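3. Materials and methods

3.1 Study buildings

The work was carried out in two residential care buildings, referred to here by their site names, Plarkance and Bemotwood. Both are single-storey and both are arranged along long internal corridors with bedrooms on one or both sides. Plarkance has a straight main corridor with a day room at the end. Bemotwood has a shorter corridor with two bends and a dining room at its midpoint. The two were chosen because their floor areas are similar and their lighting had been replaced in the same year, so that differences in lamp age could be left out of the analysis.

Corridors in buildings of this type present a known problem for older residents. Light levels are usually set by a single value measured at floor level on the centre line, and this value says little about how well a person walking along the corridor can judge where the floor stops and the wall starts. Residents with cataract or reduced contrast sensitivity tend to walk close to the wall, where light levels are lower and where the base of the wall may be close in tone to the floor. For this reason we treated the line between floor and wall as the main object of study, and the light level on the centre line as a secondary measure.

Staff at both sites were taught the terms "near wall", "far wall" and "end room" before any readings were taken.

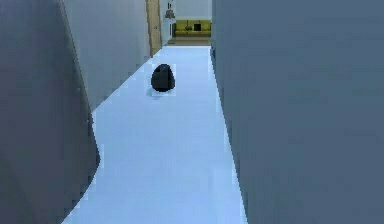 Figure 3. Rendered view along a corridor with plain walls and a pale floor, leading to a brighter room at the far end.

3.2 Participants

Residents were invited to take part if they could walk the length of the corridor without help from another person. Use of a stick or frame was allowed. Residents who had moved into the building within the previous month were left out, as they were still learning the layout. A total of 75 residents took part, 40 of them at Plarkance and the rest at Bemotwood. Consent was taken in writing and repeated verbally on the day of each walk. Eyesight was tested with a standard letter chart at reading distance and again at the distance of the corridor width, and the poorer of the two results was used.

3.3 Light and reflectance readings

Illuminance was read at floor level with a hand-held meter. Readings were taken on the centre line and along each wall, at equal spacing from one end of the corridor to the other, giving 248 points over the two buildings. Each point was read once with the window blinds open and once with them closed. Where a reading differed from its neighbours by more than a factor of three it was repeated, and the second value was kept.

Reflectance of the floor and the lower wall was found by comparison with a grey card under the same light. We did not attempt to correct for gloss. A polished floor may appear much lighter than its reflectance suggests when seen at a shallow angle towards a bright room, and this effect is discussed further in Section 5. Contrast at the floor line was calculated as the difference between the two reflectances divided by the larger, following the Nijs form of the ratio. The Durent form, which divides by the sum, was also calculated for comparison with earlier work but is not reported in the tables.

3.4 Doors and recesses

Bedroom doors complicate the floor line. A closed door set flush with the wall continues the line, whereas a recessed door breaks it and places a band of shadow on the floor. An open door causes a larger break and may also narrow the walking width. The number of open doors changed during the day at both sites, and the state of every door was therefore written down before each walk.

Wall panelling was treated separately. Seams between panels can be read by a walker as edges, and seen at a steep angle they crowd together. Figure 4 gives the general case of a panelled surface next to a much darker upright one.

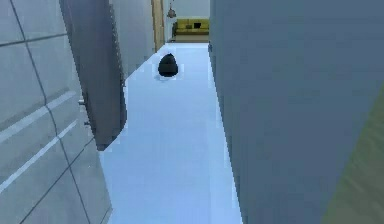
Figure 4. Rendered view of a light grey panelled wall with darker seam lines, next to a tall dark grey slab resembling an open door or thick partition.

At Bemotwood the lower wall had been fitted with protective boards over part of its length. These were classed as panelling if a seam was visible to the surveyor from a standing position, and as plain wall if not. Handrails were present on both sides at Plarkance and on one side only at Bemotwood. The handrail itself was left out of the contrast calculation, although its shadow was included where it fell on the lower wall.

3.5 Walking task

Each resident walked the corridor twice, once in each direction, at a pace of their own choosing. A member of staff followed behind and did not speak except to stop the walk. Distance from the nearer wall was taken from floor marks placed beside the walking line, and walking time was taken by stopwatch between the first and last marks. Walks in which the resident stopped to talk or to enter a room were discarded and repeated later the same day where possible.

All walks were completed in June, between mid-morning and mid-afternoon, to keep daylight from the end windows fairly even. On overcast days the corridor lighting was left at its normal setting – no lamps were added or removed for the study.

3.6 Analysis

Walking speed and distance from the wall were each compared with contrast at the floor line, with eyesight and use of a walking aid entered as further terms. Building was entered as a fixed term, there being only two. Direction of walking was kept as a separate term, as those walking towards a bright room face more glare than those walking away from it. Residuals were checked by eye, and walking speed was put on a log scale after the first check showed a long upper tail. Walks with missing door records were dropped from the models that included door state but kept in all others.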